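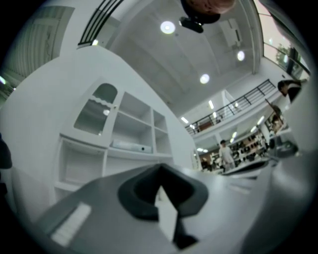
Wurkar Shared Workshop, Home Robotics Group

4. Building the Gundico gripper outside a lab

4.1 What we set out to check

The Gundico plans say that one person with ordinary tools can build a hand-held gripper with its own camera, carry it into everyday places, and come back with recordings good enough to teach a robot arm. We doubted the last part of that claim and still do. The first part held up better than we expected, though the parts list was wrong in places and the drawings leave out the order in which things have to go together.

Two of us built the gripper at Wurkar, a members' workshop with shared benches and a booking sheet for the printers. Sherif Naciri did the body and the trigger. Doaa Saber did the camera mount and wrote the software that checks each recording. Neither had built one before. The plans promise a finished tool in a weekend. Ours took six evenings, and two of those went on reprinting a shell that had warped along its long edge.

4.2 The view from the tool

Figure 1. A single view from the camera on the hand-held gripper. The gray body and the black finger cup fill the lower part; a white cabinet with open cubbies stands behind, with a white box on its long shelf.

Published pictures of tools like ours tend to show a clean table and one cup. Figure 1 is closer to what we have to work with. The lens takes in a great deal: ceiling lights, a balcony with a dark railing, shelves of goods, and people who have nothing to do with the box on the shelf. We were told that a wide view is always a benefit, as it gives the software more to hold on to when it works out where the hand has moved. Maybe so. It also gives the software people, who move on their own, and we have yet to see a fair test of which effect wins.

The bending is the second problem. Straight lines come out curved, and the cabinet in Figure 1 seems to lean inward. Software can straighten a view like this on paper, but the correction depends on knowing the lens well, and the figures supplied with ours fit the center of the view far better than the rim. We redid the calibration ourselves in June with a printed board. The rim improved. It did not improve enough for us to trust distances measured there.

Third, the tool hides part of the work. In Figure 1 the body covers the lower part of the view and its upper edge partly hides a low compartment of the cabinet. Anyone who wants to record reaching into a low shelf should think about this before cutting the mount. Saber tried a taller mount, which cleared the edge and then shook — we went back to the short one.

4.3 Recordings kept and thrown away

We planned for 1,000 recordings and made 1,070, expecting to lose a few. The checking software passed nearly all of them. That number is close to worthless on its own. The check asks whether the file is complete and whether the motion track has gaps; it says nothing about whether the fingers closed on anything. When Naciri went through them by eye he marked up to 200 as doubtful, depending on how strict one is about a grasp that slips and recovers. We report both results and would ask other home builders to do the same. A pass rate with no viewing behind it should be read as a count of files.

The kit's optional tracking add-on, Vestau, was left out after the first evening of recording. It drifted whenever the tool was turned quickly. The seller blamed our lighting, which may be right, but a tool meant for ordinary rooms has to live with ordinary lights.

4.4 Training on the result

The recordings were used to train an Erraji bench arm on one task, moving a box from one shelf to another. We give the scores in Section 5 and warn the reader now that they are modest. The arm does well when the box starts near the middle of the shelf and badly at the ends. We suspect the poor rim calibration, but a worn shoulder joint would produce the same pattern, and we only have the one arm.

Our notes, the corrected parts list and the full set of files, doubtful ones included, are kept in the version dated 10th October. The trigger spring in that version is still too stiff for long sessions, and a softer one is on order.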